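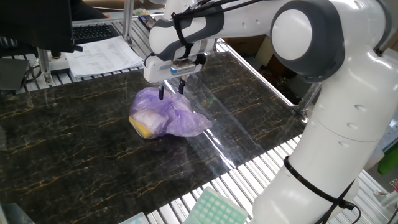 How to book and prepare a shared workroom

Guidance for tenants and visiting groups at Simura House
Last reviewed: 2026-02-02

Purpose of this guidance

Simura House has four shared workrooms, named Endeo, Gumo, Yadav and Simura. Any tenant may book them, and visiting groups may do so with the agreement of a tenant. This page sets out how to make a booking, how to prepare the room and how to leave it. It replaces the printed sheet issued in December.

Before you book

Decide first how many people will attend and whether you need the room to stay set up overnight. Endeo and Gumo are cleared at the end of each working day. Yadav and Simura may be kept as they are between sessions, provided that this is requested on the form.

The largest room, Simura, holds 50 people seated in rows or 30 people seated at tables. These limits are set by the fire certificate and cannot be raised for a single event. If your numbers are uncertain, book for the higher figure and amend the booking later.

Making the booking

1. Open the room calendar from the tenants' page and choose the room and the hours you need. Include the time required for setting up and clearing away.

2. Complete the booking form. Give the name of one person who will be present throughout and who will answer for the room.

3. State whether you will bring electrical equipment, food, or any item too heavy for one person to carry.

4. Submit the form. A reply is normally sent within two working days. The booking is not confirmed until that reply has been received.

The charge for a full day is £240. A half day is not offered in Yadav or Simura. Tenants whose lease includes room hours should enter their lease number in the last box of the form, and the charge will be set against those hours.

Changes to a booking may be made up to the day before. A late cancellation is charged at £49, whichever room has been booked.

Preparing the room

Collect the key card from the front desk and sign for it. Check the room against the list inside the door, and report any damage or missing furniture before you begin. Damage reported after the session will be treated as having occurred during it.

Tables may be moved, but they must be lifted and not dragged. Keep a clear path to both doors. Cables that cross a walkway should be covered with the rubber strips kept in the corridor cupboard, and extension leads must not be joined one to another.

Equipment with a mains plug must carry a current safety test label. The desk can arrange a test on request — please allow five working days. Anything that is to remain in place overnight should be switched off at the wall unless the booking reply states otherwise.

Food and drink

Cold food may be brought into any of the rooms. Hot food is restricted to Gumo, which has a sink and a washable floor. Boards, trays and serving dishes may be borrowed from the kitchen and should be returned to the shelf from which they were taken.

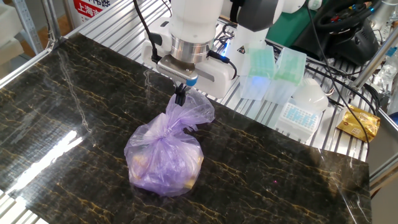 Leftover food should be taken home or placed in the food waste bin in the yard. It should not be left in the room bins, which are emptied only twice a week. Glass goes in the green container beside the bicycle racks.

Leaving the room

Return the furniture to the layout shown on the door, unless the room has been booked as a standing set-up. Wipe the tables with the cloths provided. Stronger cleaning products must not be used on the tabletops, as several have already lost their finish.

Close the windows, lower the blinds on the street side and turn the heating dial back to its lowest mark. The lights in Endeo and Yadav switch off by themselves. Those in Gumo and Simura do not.

Hand the key card to the desk. After hours, it may be posted through the slot to the left of the main entrance. A lost card must be reported the same day so that it can be cancelled.

Further help

Questions about bookings and charges should be addressed to Jamila Rathnayake, Building Services, at the ground floor office. Faults with heating, lighting or doors should be reported to the front desk, quoting the room name and the time at which the fault was noticed.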